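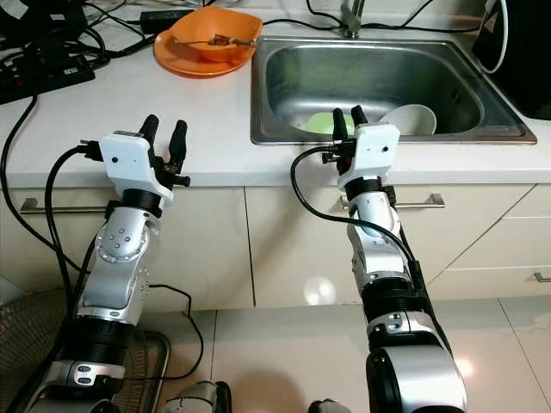

What does the planning software in a kitchen robot do when a bowl isn't where it expects one to be?

Mostly it stops, thinks again and tries another route, and how long that takes depends on how much of the kitchen somebody described to it in advance. The makers would rather talk about the trying than the describing. I spent two days at Praronico's test kitchen in Humthorpe asking about the describing.

The product is called Hurkham. It has no body of its own. Hurkham is a layer of software that sits between a robot's cameras and its joints, takes in an order such as "put the dishes away," and breaks it into moves that two arms can make without hitting each other. Praronico sells it to people who already own the arms. The sales sheet says it "understands kitchens," and I went in with a pencil line under the verb.

Wai-kit Lai runs the planning team and didn't much like the verb either. "It understands a list of shapes and a list of things you may do to shapes," he told me. "Marketing made that shorter." The list of shapes had 122 entries when I visited. A bowl is one entry. A bowl lying on its side is another, and it took the team most of a winter to decide that it should be.

That decision sounds small until you watch what hangs on it. A bowl standing upright offers a rim, and a two-fingered gripper can come down over the rim and close. Tip the same bowl over inside a sink and the rim may face a steel wall, leaving no room for a finger. The planner has to find an angle that suits the bowl, the wrist, the edge of the basin, the faucet and the other arm. It does this by guessing, very fast. Hurkham is allowed 2548 candidate paths for a single grasp before it gives up and asks for help.

Why that number? Tin-yau Ng, who wrote most of the path search, laughed when I asked. It was what the old computer could manage before the safety timer ran out. The computer has been replaced twice. The number stayed, because every test result the company has is built on it.

I don't hold that against him. Half the software I use probably runs on numbers like that. But Praronico's brochure calls the search "tuned for the home," and I would like that sentence to be taken out.

Perception is where I had the most trouble keeping a straight face, and also where I was most impressed. Ching-wen Kwan showed me the view the system builds for itself: colored blobs with a confidence score floating over each. Ceramic it handles well. Brushed steel is miserable, full of highlights that slide around whenever the camera moves, and a spoon resting across a bowl can be read as part of the bowl. When that happens the planner lifts the bowl as one solid thing and the spoon goes where it likes. Kwan's fix is to have the arm wait and look again from a second angle. It costs 4 seconds each time. In the company's demo video those seconds have been trimmed.

Cables are worse. Hurkham has no entry for a cable. It treats anything thin and floppy as a no-go zone, fattened on all sides, so a counter with a power strip on it loses a good deal of its usable space. The arms' own cables are handled by a separate set of rules, typed in by hand for each model of arm. Delia Văduva, who does the typing, has a file of 400 lines for the current pair. "Change the arm and I start over," she said. I asked whether customers are told this before they buy. She suggested I ask sales.

Sales, in the person of Hiu-tung Shih, said that setup is "included." He wouldn't say how long it lasts. A customer I reached later, a small lab called Tu, told me theirs began in December and was still going when the spring invoices came.

None of this makes Hurkham bad software. I watched it replan around my own coffee mug, which I had put down on the counter without thinking, and the new path was sensible and a little cautious. I have seen pricier systems drive straight through a mug. What bothers me is the gap between the 122 shapes and "understands kitchens," and who pays to fill it.

Lai says the next release will let users add shapes themselves by showing an object to the camera. I asked to try it. It was switched off that week, he said, while they worked on lids.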